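공용 주방 상판 재료 조사 및 관리안 (중간 정리본)

실내재료 수업 3조
조원: Elikem Dramani, Dzifa Dankwa, Delali Arthur
정리: Elikem

1. 왜 이걸 했나

기숙사 공용 주방 쓰는 사람은 다 아는 얘기. 상판에 컵자국 남고 레몬 흘리면 뿌옇게 되고, 벽 쪽 틈에는 부스러기가 낀다. 처음 주제는 "주방 동선"이었는데 다른 조랑 겹쳐서 2주차에 상판으로 바꿈. 그래서 앞부분 조사가 좀 얇다. 양해 바람.

조사 질문은 두 개로 줄였음.
- 돌무늬 상판에서 얼룩이 눈에 잘 안 보이는 게 관리에 도움이 되는가, 방해가 되는가
- 상판이 벽이나 옆판하고 만나는 자리(이음매)를 어떻게 청소하고 마감하는 게 좋은가

원래 내열 실험도 하려고 했는데 안전 문제로 허가가 안 나서 뺐다. 발표 때 질문 나오면 이렇게 답하면 됨.

2. 자료 조사

천연 대리석은 주성분이 탄산칼슘이라 산에 약하다. 식초, 레몬즙, 토마토소스 같은 게 닿으면 광이 죽는데 이걸 에칭이라고 부름. 얼룩이랑은 다르다. 얼룩은 색이 스며든 거고 에칭은 표면이 깎인 거. 트래버틴도 탄산칼슘 계열이고 자잘한 구멍이 있어서 가루나 기름이 잘 낀다. 그래서 보통 구멍을 메우고 발수 코팅을 해서 씀.

인조석(엔지니어드 스톤)은 석영 가루를 수지로 굳힌 것. 산에는 강한 편이지만 수지 때문에 뜨거운 냄비를 바로 올리면 변색될수 있다. 세라믹 판재는 열과 산에 둘 다 강한데 모서리가 깨지면 수리가 어렵다. 무늬 필름은 제일 싸고 시공이 빠르지만 칼자국에 약하고 이음매로 물이 들어가면 들뜬다.

문제는 겉만 봐서는 뭐가 뭔지 구별이 어렵다는 것. 요즘은 프린트 무늬가 너무 잘 나와서 우리도 샘플 조각 놓고 맞히기 했다가 절반은 틀렸다. 확실하게 하려면 단면을 보거나 시공 기록을 찾아야 함. 산을 떨어뜨려 보는 방법도 있긴 한데 남의 상판에 하면 안 된다.

샘플은 세 군데 것을 썼다. Kornitz 회색 계열 조각, Vestton 베이지 계열 조각, Ladefoged 세라믹 조각. 전부 손바닥만 한 크기. Korus 것도 신청했는데 마감까지 안 와서 제외.

3. 방법

(1) 얼룩 찾기 실험
각 조각에 커피, 간장, 식용유를 한 방울씩 떨어뜨리고 10분 뒤 마른 천으로 닦음. 그다음 다른 사람이 와서 자국이 어디 있는지 짚어 보게 했다. 조명은 주방 천장등 그대로. 떨어뜨린 사람은 나가 있고 짚는 사람만 들어오는 식으로 했음. 표정 보고 맞히는 경우가 있어서 중간에 바꾼 거라 앞의 몇 번은 버렸다.

(2) 설문
같은 건물 학생 대상. 응답 81명. 항목은 9개인데 마지막 항목(주관식)은 빈칸이 많아서 분석에서 뺌.

(3) 이음매 관찰
상판과 벽, 상판과 옆판이 만나는 부분을 보고 마감 방식을 적었다. 화요일 저녁에 몰아서 함. 사람 많은 시간이라 다 못 본 데도 있다.

4. 결과

얼룩 찾기는 예상대로 무늬가 많을수록 못 찾았다. 단색에 가까운 Vestton 조각은 거의 바로 짚는데, Kornitz 회색 조각은 줄무늬 자체를 간장 자국이라고 짚은 사람도 있었음. 식용유는 색으로는 안 보이고 고개를 숙여서 빛에 비춰야 보인다. 세라믹은 무늬가 있어도 닦으면 그냥 깨끗해져서 비교가 좀 애매했다.

설문에서는 "상판이 더러워 보이면 닦는다"는 응답이 제일 많았다. 뒤집어 말하면 안 더러워 보이면 안 닦는다는 얘기. 얼룩이 숨는 무늬가 보기에는 편한데 관리에는 불리할수 있다고 본 근거가 이거다. 그리고 "식초나 레몬이 돌에 안 좋은 줄 몰랐다"는 응답도 꽤 됨. 오히려 천연 세제라고 생각해서 식초로 닦는다는 답이 있어서 이건 안내문에 꼭 넣기로 함.

이음매는 실리콘 마감, 걸레받이 마감, 그냥 맞댄 것 이렇게 나뉘었다. 실리콘은 오래되면 누렇게 되고 곰팡이가 피는데 그래도 물은 막아 준다. 맞댄 곳은 깔끔해 보이지만 부스러기가 들어가면 이쑤시개나 얇은 솔이 있어야 빠진다.

5. 무늬와 마감 사례

회색 바탕에 흰색, 진회색, 황토색 줄이 물결처럼 흐르고 그 위에 잔 점이 깔린 표면이다. 표 1의 "무늬 복잡" 칸 기준은 이 정도로 잡았다. 벽 쪽은 연한 분홍빛 베이지색 세로 판자벽에 좁은 회색 띠가 둘러진 마감이고, 옆은 매끈한 그레이지색 판과 거의 일직선으로 만난다. 아래쪽 모래알 같은 부분에 커피가루가 떨어지면 눈으로는 못 찾을 것 같다는 게 조원들 의견.

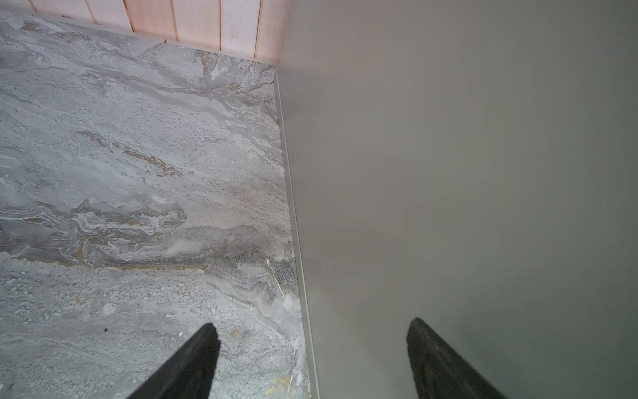
Nana Amissah는 초안을 읽고 무늬 탓만 할 게 아니라 닦는 순서를 정해 줘야 한다고 했다. 보이든 안 보이든 벽 쪽 구석에서 시작해서 앞으로 끌고 나오면 빠지는 자리가 없고, 이음매는 맨 마지막에 마른 천을 접어서 따라 가면 된다는 것. 해 보니까 괜찮아서 6장에 그대로 넣었다. Mohammed-Awal Fiadzo 의견은 반대로, 순서까지 적어 놓으면 아무도 안 읽으니 한 줄만 붙이자는 쪽. 둘 다 맞는 말 같아서 안내문은 짧게, 순서는 뒷면에 넣는 걸로 절충함.

6. 관리안

안내문 앞면 (주방 벽에 부착)
"쓰고 나면 안 더러워 보여도 한 번 닦기. 식초, 레몬 세제 금지."

안내문 뒷면
- 부스러기 먼저 마른 솔로 쓸기
- 중성세제 조금 푼 물에 천 적셔서 짜기
- 벽 쪽 구석부터 앞쪽으로
- 깨끗한 물로 한 번 더, 그다음 마른 천
- 이음매는 천 접어서 끝까지 따라가기
- 기름은 옆에서 빛 비춰 확인
- 수세미 거친 면 쓰지 말것

코팅은 재료를 확인한 다음에 정해야 해서 이번 안에서는 뺐다. 천연석이면 발수제를 주기적으로 발라야 하고 세라믹이면 필요 없음.

7. 한계, 남은 일

샘플이 작아서 실제 상판에서 보는 거랑 차이가 있다. 짚는 사람도 우리 과 학생이 대부분이라 눈썰미가 좋은 편일 수 있음. 조명 바꿔서 다시 해 봐야 하는데 Dzifa가 스탠드 구해 오기로 했다. Delali는 설문 그래프 다시 그리는 중 (색이 흑백 인쇄하면 다 똑같이 나옴). 표 1은 그래프랑 같이 최종본에 붙임. 안내문은 3월 안에 붙이고 2주 지켜본 다음 결과 추가 예정.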